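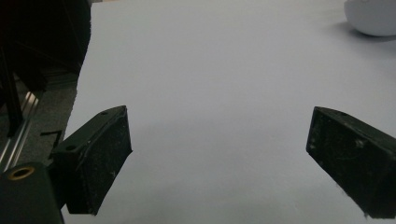 Review: Clavley hand-held gripper, tried at the Haverford open day

Posted 4/6/22

I went to the Haverford open day mainly to try the Clavley, a hand-held gripper you use to record picking tasks by hand before any arm gets involved. The workshop had been running it for a while and had it out on a bench for visitors. I got two turns with it, one in the morning and a longer one after lunch when the line had gone down.

The price is $249 for the gripper without a camera. Drondden sells a similar tool for more, and I have used that one at work, so most of my comparisons are with it.

Setup and handling

The handle is comfortable and the trigger pull is even from start to finish. After three minutes I had stopped thinking about it. The weight sits a bit far forward, and my wrist noticed by the end of the second turn. The Drondden is better balanced, but its trigger is stiff and it tends to stick near the closed position.

Opening width is good. I could come down over a mug with room to spare on both sides, and I did not have to line things up very carefully before closing.

Fingers

The fingers are thick blocks with flat faces, angled in toward each other. They hold boxes and straight-sided cups well. Round things are harder. A smooth, curved object will turn in the grip if you close on it off center, and I dropped one twice before I learned to go lower. A softer face would help, and Clavley does list a padded set, but Haverford did not have those to try.

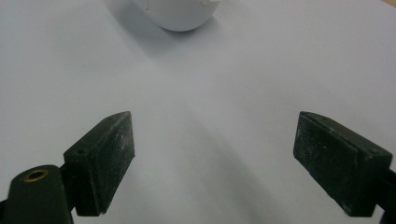 Gripper open over the white work surface. The finger faces show dust and scuffs.

The matte faces pick up pale dust and marks. I would wipe them down before each session. The brass insert looks tidy and takes a screw without fuss, and I would trust it more than a bare plastic thread.

The demonstration

Staff gave a talk with a live run every hour. In the one I watched, the operator recorded eight picks by hand, then played them back in Lostness, the software Haverford uses to sort and trim recordings. It is plain to look at but quick. Bad takes can be marked with one key. I would have liked to see the recordings used on an arm, but that part was not on the schedule and is planned for September.

Battery life is listed as up to 9 hours for the trigger sensor. I had no way to check that.

Verdict

Good trigger, wide opening, fair price. The balance needs work and the standard fingers are only average on round objects. If you mostly handle boxes and cups, buy it as it comes. For anything rounder, get the padded set at the same time, or wait until you can try it first.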